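Prasine: two-gripper laundry handling demonstrations
Release 2

Summary

Prasine is a set of 275 human demonstrations of garment handling, recorded with a pair of hand-held grippers. It was collected by the Lemieux group to answer a narrow question: given jaws of the kind a robot arm can carry, and no fingertips, how much of folding the wash can be learned from watching people do it? The release contains the demonstrations, the annotation files, the split lists, and the logs of the robot trials run with our baseline policy, Colex.

The short answer to the question is that the policy can do parts of the job. Out of 200 robot trials that began with a crumpled garment, 22 ended in an acceptable fold with no human contact. Most of the rest failed before the first fold was attempted. Anyone planning to cite this work as evidence that laundry is solved should read the Results section first.

Contents

episodes/ — one folder per demonstration
annotations/ — phase boundaries, grasp events, outcome codes
splits/ — train, validation and test lists
trials/ — robot logs and outcome codes
tools/ — the Mostum reader, a viewer and the scoring script
CHANGES — differences from the first release
LICENSE — terms of use

Each episode folder holds a head-view video, a video from each gripper, the jaw opening of both grippers over time, and the estimated pose of both grippers. Video and signals share a clock. Poses are given in the coordinate system of the work surface, with the origin at the corner nearest the operator's left hand.

Task

The operator stands at a sheet-covered work surface with a gripper in each hand. A single garment is on the surface at the start. The operator finds two usable grasp points, spreads the garment, folds it, and opens both jaws. Touching the garment with bare fingers ends the episode and sets the outcome code to VOID. Void episodes are kept in the release but are not in any split. 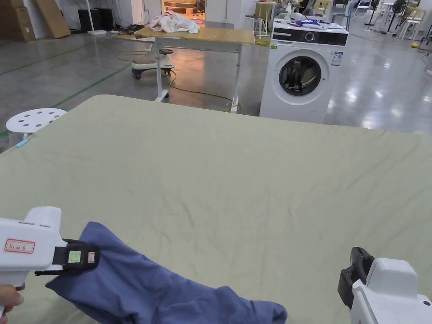 Finding the first grasp accounts for most of the variation in episode length. A crumpled garment hides its own shape, and the operator has to decide which visible bit of cloth is an edge worth holding and which is only a fold. Operators rarely commit both hands at once. One jaw takes a corner and raises it slightly while the other waits open and empty, as with the blue garment on the green sheet, and the second hand closes only when the lifted cloth has shown where to go. We label this interval as phase SEARCH, even when one jaw has already closed. Earlier code that treated SEARCH as "both jaws open" will give wrong durations on this release.

Phases

SEARCH runs from the start of the episode to the second stable grasp. SPREAD runs from there until the garment is released or held flat enough to begin folding. FOLD covers all folding motions. RELEASE begins when the last fold is placed and ends when both jaws are open and clear of the cloth.

Phases may repeat. If an operator drops a corner during SPREAD, the annotator returns the episode to SEARCH and sets the regrasp flag. A regrasp is not an error. People regrasp all the time with their own hands, and a policy trained only on clean runs has no example of how to recover.

Grasp events

A grasp event is logged when the jaw stops closing and cloth is held between its tips. The event record has these fields:

hand: left or right
t_close: time the jaw stopped
t_open: time the jaw began to open again
part: hem, collar, sleeve, corner, interior, unknown
layers: one, many, unknown
quality: stable, slip, miss

The layers field is the one we trust least. A jaw that closes on bunched cloth may hold a single layer or the whole front and back of a shirt, and the videos often do not settle it. Annotators were told to use "unknown" freely, and they did. Do not train a layer classifier on this field without filtering.
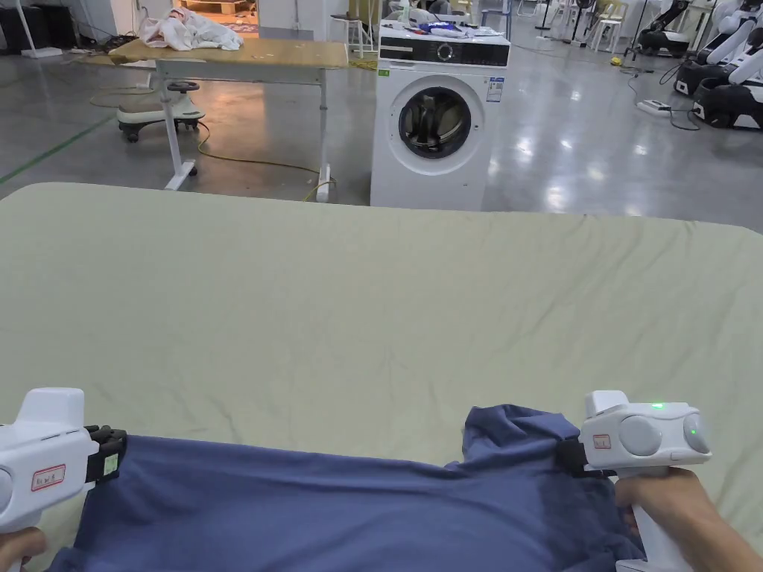 According to Samina Malik, who reviewed the spread annotations, two stable grasps should never have been taken as proof that a garment was ready to fold. Her objection was that a shirt held at both upper sides can still be twisted below, and that the policy would learn to start folding too soon. We accepted this. From release 2 on, the phase changes to FOLD only when the annotator has marked the visible outline as complete. The old boundaries are kept in the column fold_start_v1 for anyone comparing against earlier numbers.

Annotation

Darlene Tremblay and Chantal Wong annotated all episodes. Each worked alone on a first pass. Where the two passes disagreed on the order of phases, Diane Caron made the final decision and both originals were kept. Where they disagreed only on timing, the later boundary was used. The averaged boundary was tried and dropped: it often fell at a moment when neither annotator thought anything had changed.

Outcome codes are FOLDED, PARTIAL, FAILED and VOID. FOLDED requires a garment with its main edges aligned and no sleeve or hem sticking out past the outline. The scoring script applies an edge tolerance that can be changed from the command line. Published numbers use the default. Please report the tolerance if you change it.

Splits

The train list has 200 episodes. The remainder is divided between validation and test, after void episodes are removed. No garment in the test list appears in train. Color was not balanced across the splits, and blue garments are more common than we would like. A model that segments cloth by color against a pale sheet will score well here and badly elsewhere.

Baseline

Colex is an imitation policy that takes the head view, the gripper views and the current jaw openings, and predicts a short sequence of poses and jaw commands. It was trained on the train list only. No simulation data was used. The robot trials used garments from the test list, placed on the surface by a person and left as they fell. 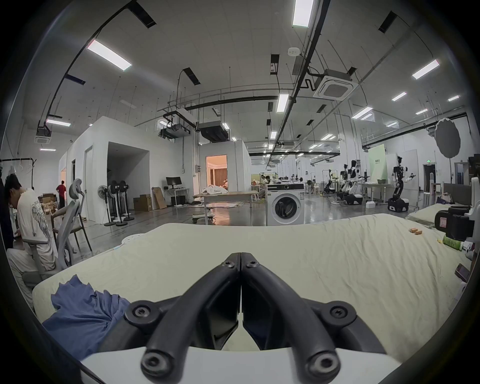

Gripper view, jaws closed at the tips, with a blue cloth against the left finger.

Results

Of 200 trials, 22 were coded FOLDED. The most frequent failure was a first grasp on an interior fold, followed by a lift that moved the whole garment without opening it. The policy would then search again, find much the same shape, and repeat. We stopped a trial after the time limit in trials/config and coded it FAILED.

The second most frequent failure was a fold begun over a twist. Relabeling the FOLD boundary reduced it but did not remove it.

Given a garment that a person had already spread flat, the policy did far better, and the folding motions themselves look competent. These trials are logged separately under trials/preflat and must not be added to the main count. Videos of robot folding often begin at this point. A household does not: the garment comes out of a drum in a ball with several others. Nothing in Prasine covers unloading a machine, pulling one item from a heap, turning a sleeve right side out, sorting, stacking, or putting anything in a drawer. A system that handled every episode here perfectly would still leave a person doing most of the laundry.

Shirley Desjardins has argued that the trial count undersells the method, and that PARTIAL outcomes would be acceptable for towels or work rags in a shop. That may be right for a shop. The PARTIAL rows are in the log for anyone who wants to score them that way. We have kept the stricter code as the headline number.

Known problems

The head view moves with the head. During FOLD, operators tend to look at the jaws, and the far side of the garment can leave the picture.

The gripper views are often blocked by cloth at the moment of contact. Jaw opening is the better signal there.

The background is the open room where the work was done, with furniture, equipment and a washing machine in view in some episodes. A model can learn where it is from these. Mask everything beyond the far edge of the sheet if you plan to test in another room.

Bright reflections off the floor upset the pose tracker in a small number of episodes. Affected spans are marked in pose_valid and should be skipped. Interpolated values are present in those spans for the viewer only.

Jaw force was not recorded. Cloth that slips and cloth that is held too tightly look alike until it moves.

Privacy

People other than the operator are visible in some gripper views. Faces are blurred in the released video. Audio was not kept. Do not attempt to identify anyone.

Reading the data

Mostum loads an episode as a single table, with one row per head-view frame and the nearest gripper sample attached. Pass raw=true to get the signals at their own rates. The viewer draws phase boundaries over the video and accepts an episode name or an entire split list. It is slow on full lists.

Changes from the first release

Fold boundaries redone as described under Grasp events. Void episodes restored. Left and right hand labels corrected in the preflat logs. The May draft of the split files had duplicate entries and should be deleted if you still have a copy.

Corrections

Send label corrections to Diane Caron with the episode name, the phase and the proposed time. Corrections go into the next release with the original value kept in a separate column.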